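Jultau Short Line Railroad
Superintendent's Diary
Entry for the second Tuesday in February

On duty at Ngui before daylight. Clear sky, light wind from the north, hard frost on the ballast and on the walkway of the yard bridge. The night man had salted the steps at the office and the crew room but had not reached the path to the fuel pad. This was attended to before the morning crew came on.

The night sheet showed one defect of note. The switch heater at the west end of Ngui had tripped during the night, and the points had been found stiff when the yard crew tried them. They were cleared by hand with a broom and scraper and were in working order when I walked out to look at them. The heater was reset and held. I have asked the signal maintainer to open the cabinet this week and report in writing. The same heater was reported in January, and the remark "reset, holding" was also used then.

Locomotive 396 was started on the first attempt. It had been left on shore power overnight in accordance with the cold weather instruction. The second unit had not been plugged in. The cord was found coiled on its hook beside the track. The unit was started after a long delay and the morning job was held at Ngui for it. I spoke with the crew concerned at the end of the day. The instruction has been placed on the bulletin board again, in larger type, and initials are to be entered beside it by every employee who ties up an engine at Ngui until the end of the cold season.

Job briefing was held in the crew room. Points covered: slippery footing at the Fillell team track, the slow order at milepost 208, and the change in the order of work at the Vokeo warehouse. The crew was reminded that the close clearance at the warehouse door applies to both sides of the car. A new conductor trainee was present and was introduced to those who had not met him. He will ride with the morning job for the rest of the month and will then be moved to the afternoon job, with the agreement of both conductors.

The train left Ngui with over 30 cars, most of them empty grain hoppers for the elevator, with lumber and two loads of roofing on the head end. I rode the engine as far as Fillell. The train handled well. The air was slow to come up on the rear at departure, as would be expected with a train of that length at that temperature, but the test was made properly and there was no reason to set anything out.

Track condition between Ngui and the river is good. The tie work done last fall has settled and the ride through the curve at the old stock pens is much better than it was a year ago. Beyond the river the line is less satisfactory. There is a low spot on the north rail past the first farm crossing, which I noted last month, and it has not improved. It is within limits. It should be on the list for the first tamping of the spring and I have written to the roadmaster to that effect.

The slow order at milepost 208 remains in place. The culvert was inspected again by the section crew, who found the downstream end partly blocked with ice and brush. They cleared what could be reached safely from the bank. There is no movement in the fill. I stood on the ground there myself while the train went over at restricted speed and saw nothing to cause alarm. The order will stay on until the ground thaws and the contractor can look at the pipe from the inside.

At Fillell the crew set out the lumber first and then the roofing, which is the reverse of the usual order. This was done at the request of the consignee, whose forklift was expected back from repair only at noon. The arrangement worked without difficulty, though it did require the crew to cross the highway one additional time. The crossing signals operated correctly on each movement. One motorist drove around the lowered gate behind the last car. The license plate was not obtained. The event was entered on the form and will be sent to the county with the monthly return.

Vokeo warehouse was switched before lunch. Two empties were ready on the dock track and one was not. The dock foreman stated that the third car was still being swept. The crew waited a reasonable time and then left it. Mr. Themis Psarras, who handles our customer accounts, has been asked to take up the matter of release times with the warehouse office. The subject is a delicate one. The customer has given this railroad steady traffic in years when others did not, and it is the wish of management that the conversation be a friendly one. At the same time, a car that is called in as released and is found with a man and a broom inside it is a safety matter, and the call should not have been made.

I ate at the counter in the Fillell depot with the section crew. The depot stove is burning badly. The flue will be looked at. The waiting room has been kept clean and the old train board has been dusted, although the lettering on it continues to flake and will not stand much more handling. A request from the county museum to borrow the board for the summer has been received and is under consideration.
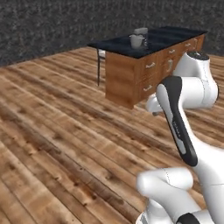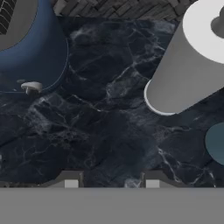
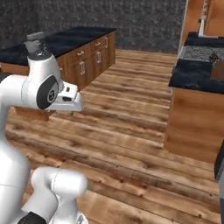
Page last changed: Wednesday, April 19, 2023

The afternoon was given to the interchange. The connecting railroad delivered late, as it has on most days this month, and the cars came in an order that bore no relation to the list sent the night before. The clerk at Ngui checked the cut on foot, in the wind, and corrected the list by hand. She is to be commended for it. A copy of the corrected list was sent to the connecting railroad's local office with a polite note. A reply was received before the close of business, which has not always been the case.

Among the cars delivered was a covered hopper with a hand brake that would not fully release. The wheel on that truck was warm to the glove. The car was cut out and placed on the repair track with a bad order tag on each side. The car repairer found a bent rod under the platform. He has straightened rods of that kind before, but in this case the part will be replaced. The owner has been notified. The load is seed, and the consignee was told by telephone that it will be late.

A small group of photographers was present at the overpass east of Ngui for much of the day. They stayed on public ground and gave no cause for complaint. One of them came to the office in the middle of the afternoon to ask whether the second unit would lead in the evening. He was told politely that train times and power assignments are not given out. He took it well and left a print of a winter view made at the river bridge some years ago, with the old caboose at the rear. The print has been put up in the crew room beside the rule book cabinet. I am told by the older men that the date penciled on the back is wrong by a season, there being no snow that year until after the caboose was retired.

The evening job was called on time. The units were turned so that 396 would lead in both directions, the headlight on the other unit having begun to flicker on its way back from Fillell. The electrician traced this to a loose terminal, tightened it, and asked that the unit be kept in trailing position for one day as a precaution. I agreed.

Some time was spent on paperwork left over from the week before. The rules examinations for the spring have been set and the room has been reserved. Gloves and ice cleats were issued to the trainee. The order for switch lamps was reduced by half on the advice of the signal maintainer, who has found a good supply in the loft over the old freight house. They were in their original paper and appear to be sound. The loft itself is to be cleared before summer, and anything bearing the name of a former railroad is to be set aside and shown to me before it goes anywhere.

A telephone call was received from the elevator manager in the late afternoon. He expects to load heavily at the end of the month if the price holds, and asked whether an additional day of service could be given. I told him that it could be considered if notice were received in writing by Friday. The difficulty lies with the supply of crews — two men are on leave and one is qualified only as far as the river — and I did not want to promise what could not be done.

Walked the yard again at dusk. The points at the west end were free and the heater cabinet was humming as it should. Both units' shore power cords were laid out ready at the engine track. The path to the fuel pad had been salted a second time.

Off duty at Ngui after the evening job reported clear of Fillell. Temperature falling. The night man has been asked to try the west switch every hour and to write down the result each time, including when there is nothing to report.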